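Enviar un paquete de regalo a Corea: ¿caja rígida o sobre acolchado?

Publicado por Gun-woo Choo el 17/09/2019 en Envíos y correo

Hola a todos. Quiero mandar un paquete de cumpleaños a mi prima, que está estudiando fuera. Sería un libro de tapa blanda, una carta y varios paquetitos de dulces y aperitivos con su envoltorio original. El libro y la carta pesan 400 gramos y lo de comer todavía no lo he pesado.

En la papelería me ofrecen un sobre acolchado grande o una caja de cartón de las que se montan. El sobre es más barato y ocupa menos, pero me da miedo que las galletas lleguen hechas polvo. La otra vez usé un sobre para mandar unas postales y llegó con una esquina doblada, y eso que iba marcado como frágil.

Tampoco tengo claro cómo ordenar las cosas por dentro ni si conviene declarar la comida por separado.

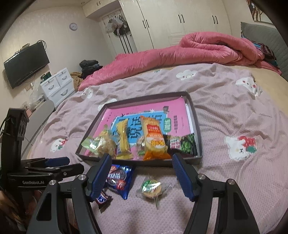

¿Se puede meter la carta dentro del mismo paquete o hay que mandarla aparte?

Depende del servicio que contrates. En muchos se admite una nota personal que acompañe al contenido, pero conviene preguntarlo en el mostrador antes de cerrar la caja, sobre todo en envíos internacionales.

Eso último me lo contestaron ayer por teléfono, lo dejo aquí por si le sirve a alguien. Lo que sigo sin saber es lo de la caja y lo de la declaración. Gracias de antemano.

Chae-won Kwon

Caja, sin duda. Yo mando paquetes a mi familia cada año en abril y solo he usado sobre para ropa.

Para colocarlo, pon el libro plano en el fondo. Encima van los aperitivos, los más duros primero y los que se rompen arriba. Rellena los huecos con papel arrugado hasta que al mover la caja no suene nada. Si queda aire entre la tapa y el contenido, la caja se hunde cuando le ponen otra encima.

No abras las bolsas ni cambies las cosas a bolsitas sueltas. En la aduana quieren ver el envase cerrado, con la lista de ingredientes y la fecha. Si llevan carne, aunque sea como saborizante, mira antes las normas del país de destino, porque ahí suelen ser estrictos. Con lácteos pasa algo parecido.
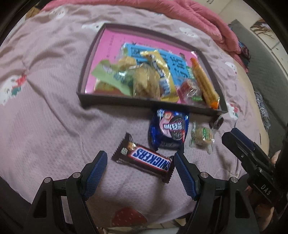 En cuanto a la declaración, escribe cada tipo de artículo en una línea, con cantidad, peso y valor. No pongas «regalo» a secas ni «comida». Yo pongo «galletas de arroz», «caramelos», «libro usado», y así no me han devuelto ninguno. Guarda el resguardo hasta que llegue. Una vez reclamé un paquete que llevaba 11 días sin moverse y sin el número no me hacían ni caso.

Pésalo en casa con todo dentro, cinta incluida. Si el total se te queda en 800 gramos, mira en qué tramo de tarifa cae, que a veces quitando una bolsa bajas al anterior.

Vaughan

Yo siempre uso sobre y nunca he tenido problemas. Lo envuelves en un jersey y listo.

Gun-woo Choo

Gracias a los dos. Voy con la caja. La caja vacía pesa 70 gramos, así que no cambia mucho la cosa. Chae-won, ¿la cinta normal de embalar vale o tiene que ser la reforzada con hilos?

Chae-won Kwon

La normal vale. Dos pasadas por la junta de abajo y otras dos por la de arriba. Y escribe la dirección también en un papel dentro, por si se despega la etiqueta.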